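Materials and Surfaces, Unit 4
Black finishes on aluminium parts
Handout for the evening course, Erkau, Monday, February 13, 2023

Please read before the session. Room 203, as before. Bring the sample card from unit 2 if you still have it.

4.1 What we mean by a finish

Last time we spoke about cutting and bending. A part which comes from the machine is seldom ready. It has sharp edges, marks from the tool, and a surface that shows every finger. The finish is all that we do to the surface after the shape is made. In this unit we take only aluminium and only black, as most of you asked for this in the first evening.

There are three common ways: paint, powder coating and anodising. Paint and powder lie on top of the metal. With anodising the layer is grown out of the metal itself, in an acid bath and with electric current. The layer is an oxide. It has very small pores, and the black dye goes into these pores before they are closed in hot water.

4.2 Thickness and fit

Powder coating is thick. A hole that fitted a bolt before coating may not fit it afterwards, so the workshop has to mask the hole or drill it again. An anodised layer is much thinner, but please do not forget it completely. It grows partly inwards and partly outwards, and on a tight bearing seat you will notice it. The exercise plate from Kurerton was drawn without any allowance, and we will measure it together.

4.3 Holes and edges

If a hole is countersunk after anodising, the cutter removes the black layer and a pale ring of bare metal remains. If it is countersunk before, the slope becomes black too. Both can be correct. A drawing must say which one is wanted, and many drawings say nothing.
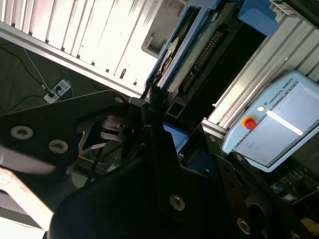 Galanis objected here, when the draft of these notes went round, that the order of work should not be left to the drawing alone. The supplier must be asked as well, because a bare ring outdoors can begin to corrode while the rest of the part stays good. I agree for outdoor parts. For parts inside a dry building I would still accept the bare ring, if the customer has seen a sample.

Sharp edges are a second weak place. The layer grows straight out from each face, so at a sharp corner there is a small gap where it is thin and breaks easily. A small radius helps. Write the radius on the drawing.

4.4 Colour

Black is not always the same black. The alloy, the time in the dye and the sealing all change it. Two parts from different baths may look equal under the lamp and different at the window. In strong sun some dyes turn brown or a little violet. Order parts that will stand side by side in one batch.

4.5 Homework

Take the Skestton price list (it is in the course folder). Compare the cost of 50 and 100 brackets, anodised black, with the holes finished before and after the bath. Write 2 pages at most. Sketches by hand are welcome.

The next unit is on steel. The written test stays in June.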